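The Ferry Keeper's Year

The Ferry Keeper's Year is a travel memoir by Nandi Tshabalala about twelve months spent in Hulgate, an island town with two harbors, three places of worship and one very old ferry. It runs to 364 pages, is divided into six parts, and was published by Prollar, a small press known until then mostly for walking guides. The book is loved for its slow, funny, wonderfully detailed account of ordinary island life, and for the generous attention it gives to the people who keep a small place running through the winter.

Background

Tshabalala first came to Hulgate to write a magazine piece on the autumn boat blessing. She planned to stay four nights. Storms closed the crossing for nine days, and by the time the ferry ran again she had learned to gut herring, lost a good deal of money at cards and agreed to rent a room above the chandlery on Cotirgate, the steep lane that climbs from the lower harbor to the old town. The magazine piece never appeared, but parts of it survive in the opening chapter, including the splendid account of the card game.

She went back the following September with two suitcases and a typewriter (the power supply on the island was not to be trusted) and stayed for a full year, keeping a diary in the evenings and working mornings on the ferry as an unpaid deckhand. The deckhand job was her own idea. The skipper, a man named Andreadis whose family had worked the crossing for four generations, agreed to it on condition that she never try to steer.

Contents

The six parts follow the island calendar, beginning in fall and ending in late summer. Each takes its title from a notice chalked on the ferry office door, such as "Back After the Tide" and "No Sheep Today."

The first part covers the boat blessing, which in Hulgate is shared by all three congregations and held on 8th November whatever the weather. The year Tshabalala describes it fell on a Monday, so the school was closed and the whole upper class turned up on the quay with saucepans to drum the boats out. Her pages on the procession are among the most quoted in the book, with the priest and the imam arguing happily about who should stand nearest the water, the brass players trying to keep their mouthpieces warm, and an old woman throwing bread from a second-floor window and hitting the mayor.

Part two is the winter. Very little happens in it and many readers like it best. There is a long chapter on soup, another on the quarrel over the lighthouse bell, and a marvelous set piece in which Tshabalala climbs the 659 steps to the upper chapel in the dark to help light the stove before morning prayers. She counts every step aloud in the local language to practice her numbers, is corrected twice by a passing goatherd, and has to go back down for the matches.

Parts three and four turn to the families of Cotirgate and the trades carried on there. The baker, the net mender, the woman who repairs radios and the two rival barbers each have a chapter. Tshabalala lets them talk at length, and she has a terrific ear. The barbers' chapter is written almost wholly in dialogue and has been read aloud on stage several times.

The fifth part deals with Andreadis himself and with the ferry, a wooden vessel rebuilt so often that the islanders disagree on its age. The sixth describes the summer visitors, seen this time from the quay, and ends with the author's last crossing, on which she is finally allowed to steer for as long as it takes the skipper to eat a peach.

Style

Tshabalala writes in short chapters and plain sentences, with sudden bursts of comedy. She is open about her mistakes, above all her mistakes of language, and the book includes a cheerful glossary of words she used wrongly in public. Weather is recorded at the head of each chapter in the ferry log's own abbreviations, which are never explained. Most readers have worked them out by the middle of the winter, and doing so is part of the fun.

Religion runs all through the book, though it is rarely argued over. Feasts and fasts mark out the weeks, neighbors carry plates of food to each other's doors, and the author, who describes herself as "a visitor in every building with a roof," goes along to whatever she is invited to. 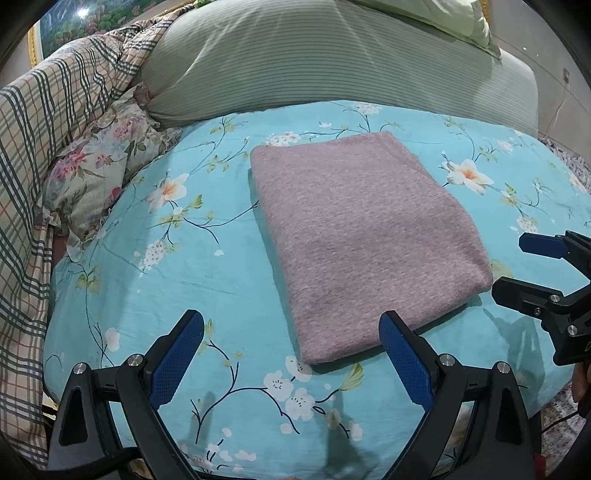

Photo: Prollar picture desk

Publication and reception

Prollar printed 300 copies of the first edition, hand-numbered, with endpapers showing a map of the crossing drawn by the Hulgate schoolteacher. They were gone within the month, many of them to islanders living abroad who ordered several at a time. A larger second printing corrected the spelling of the lower harbor and added a postscript on the new ferry office. First-edition copies are now keenly sought, and those with the misspelled harbor and a clean map fetch the best prices.

Early reviewers praised the humor and the portrait of Andreadis. A few wished for more history, and one complained that the soup chapter had made it impossible to work for the rest of the day. On the island the book was received warmly, with reservations. The rival barbers both felt the other had been given the better lines, and each is said to keep a copy by the mirror with certain pages marked.

Later editions

The third edition restored a chapter on the lighthouse bell that had been cut for length, and it is a joy to have it back. It also carries an index, compiled by the author, with entries such as "herring, dropped" and "mayor, struck by bread." An audio version read by Tshabalala uses recordings of the harbor between the parts. The illustrated edition has a larger page size and leaves out the glossary.

See also

Boat blessing (Hulgate)
Cotirgate
Island ferries in travel writing
Prollar walking guides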